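第4章　台所の作業をまかせてみる(電子レンジ編)

この章では、Pasierアームの制御ソフトに付属する家事タスク集のうち、いちばんお問い合わせの多い「電子レンジに器を入れる」を動かすところまで、ゆっくりご案内します。前の章で洗濯物の仕分けを試された方は、もう画面の様子にはすっかり慣れていらっしゃるころでしょう。まだの方も、4.2からの手順を順にたどっていただければ大丈夫ですので、どうぞお茶でも飲みながらお付き合いください。

4.1　始める前に、少しだけ正直な話を

「それで、もう家のことはまかせられるんですか?」というご質問を、展示会でもサポート窓口でも本当によくいただきます。お気持ちはよくわかります。私どもも、朝の忙しい時間に誰かが代わりに牛乳を温めてくれたらどんなにいいだろうと思いながら、この製品を作っています。

現時点でのお答えは「決まった台所の、決まった器なら、かなりのところまで」です。シミュレーター上の標準キッチンでは、器をつかんで庫内に置くところまで、715回の試行のうち大半が最後まで進みました。ところが同じ設定のまま実機に移すと、扉の重さが違う、床がわずかに傾いている、取っ手が思ったより手前にある、といった小さな違いが積み重なって、途端にぎこちなくなります。人間ならひじで扉を押さえながら片手でひょいと入れてしまうところを、アームは一つずつ確かめながら進みますので、見ているとじれったくなるかもしれません(開発室でも、つい手を出したくなる人が続出しました)。

ですから本章の手順は、まずシミュレーターで動かし、納得がいってから実機に進むという順番で書いてあります。急ぎたい方も、ここだけはどうか飛ばさないでください。

4.2　用意するもの

・制御ソフトのインストールを済ませたパソコン(第1章参照)
・付属のシーンデータ「Statville台所セット」
・非常停止スイッチ(実機に進む方のみ)
・軽くて丈夫なコップを一つ(実機に進む方のみ。ガラスや陶器はまだ使わないでください)

注意:実機で練習する間は、電子レンジの電源プラグを必ず抜いておいてください。このタスクには加熱の操作は含まれていませんが、アームの指がボタンに触れることはあります。

4.3　シーンを読み込む

手順1　ソフトを起動し、上のメニューから「シーン」、続いて「家事」を選びます。

手順2　一覧から「Statville台所セット」を選び、「読み込む」を押します。はじめての読み込みには少し時間がかかります。画面が灰色のまま止まったように見えても、左下の砂時計が動いていれば順調ですので、そのままお待ちください。

手順3　読み込みが終わったら、「扉の初期状態」を「全開」にします。「閉」から始めることもできますが、扉を開ける動作は別のタスクとして第5章で扱います。開けるのと入れるのを一度に試したくなるお気持ちはわかるのですが、うまくいかなかったときに、どちらでつまずいたのか見分けるのがなかなか大変なのです。

手順4　「器」の欄で「コップ(小)」を選びます。中身を入れた状態で試したい場合は、「中身」の欄から固形のものを一つ選んでください。液体の計算はまだ試験段階で、選ぶと動作がたいへん遅くなります。

補足:固形の中身を一つ入れておくと、コップが傾いたときに中で転がりますので、運び方の丁寧さが目で見てわかります。サポート担当のIestyn Meredithは、お客様への説明のときにはいつも中身入りで見せています。

4.4　速度と握る力を決める

手順5　「動作」タブを開き、速度の上限を70パーセントに合わせます。もっと速くもできますが、庫内の入り口は思いのほか狭く、指先の幅のぶんだけ余裕がさらに減ります。最初のうちは70のままをおすすめします。

手順6　「握る力」は「弱」から始めます。弱すぎれば器が滑り、強すぎれば柔らかい器がへこみます。紙コップをお使いになる方はとりわけお気をつけください。

手順7　「入り口での一時停止」にチェックを入れます。これを入れておくと、器が庫内に入る手前でアームがいったん止まり、確認の合図を待ってくれます。慣れてくるとまどろっこしく感じる機能なのですが、私どもの間でもこれを外して動かす人はあまりおりません。

4.5　シミュレーターで動かす

手順8　「実行」を押します。アームが器をつかみ、開いた扉の前を回り込むようにして入り口へ向かいます。

手順9　入り口の手前で止まったら、視点を切り替えながら次の三か所をゆっくりご覧ください。一つ目は、器の底と庫内の下縁の高さの関係です。底が縁より低いままですと、進んだとたんに引っかかります。二つ目は、器と回転皿の左右の位置関係です。多少ずれていても奥へ進みながら補正しますが、大きく外れているときは手順11の調整をしてください。三つ目は、アームのひじと扉の間の隙間です。
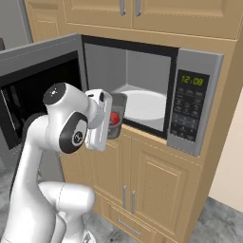
手順10　三か所とも問題がなければ「続ける」を押します。アームは器を回転皿の上まで運び、指を開いて、来た道をそのまま戻ります。このとき器を引きずってしまうようでしたら、「指を開いてからの待ち時間」を少し長くしてみてください。

手順11　うまくいかなかった場合は「やり直す」で初期状態に戻し、「進入高さ」をひと目盛りずつ変えて試します。一度に二つの値を動かさないのがこつです。ついあれもこれもと触りたくなるものですが、後からどの変更が効いたのかわからなくなって、結局は最初からということになりがちです。

手順12　同じ設定で続けて15回動かし、途中で止まらなければ、「設定を保存」を押して名前を付けておきましょう。台所の名前と器の名前を入れておくと、後で探すときに助かります。

4.6　実機に進む方へ

シミュレーターで整えた設定は、そのまま実機の出発点として使えます。ただ、出発点は出発点ですので、どうか次の点をお守りください。

手順13　保存した設定を読み込み、速度の上限をシミュレーターのときの半分に下げます。

手順14　器を持たせずに、空の指のまま一度通しで動かします。扉や縁に触れそうなところがあれば、非常停止スイッチで止め、進入高さを見直します。

手順15　空のコップを持たせて動かします。水や食べ物を入れるのは、空の状態で安定してからにしてください。

警告:熱いものの取り出しには対応していません。湯気で距離の測定が乱れることがあり、現在の指先では中身をこぼさずに運べる保証がありません。温めたものは、必ずご自身の手で取り出してください。

開発責任者のAbimbola Akpanは社内の報告に、シミュレーターで4000回動かしても、実際の台所でお客様のお気に入りのマグカップを一度持ち上げるときの緊張は少しも減らない、と書いています。私どもも同じ気持ちです。いつか「温めておいて」のひと言で済む日が来ると信じてはおりますが、今のところは、隣で見守ってくださる方がいてこその道具だとお考えください。

4.7　よくあるつまずき

・アームが入り口で止まったまま動かない
「入り口での一時停止」が働いています。「続ける」を押してください。故障かと心配なさる方が多いのですが、合図を待っているだけです。

・器をつかむ前に「範囲外」と表示される
台座の位置が遠すぎます。第2章に戻り、台座を電子レンジに近づけて再度測定してください。

・扉がアームの動きに合わせて揺れる
扉のちょうつがいがゆるい機種で起こります。Frandsenの扉留め(別売)で開いた位置に留めておくと落ち着きます。

・回転皿の端に置いてしまう
手順11の「進入高さ」の下に「奥行き補正」があります。ひと目盛り増やして、シミュレーターからやり直してください。

・Vornton製の旧型の指をお使いの場合
握る力の目盛りが新型と異なります。「弱」よりさらに一段下の「微弱」から始めてください。

扉の開け閉めについては第5章、食器を棚に戻す作業については第6章をご覧ください。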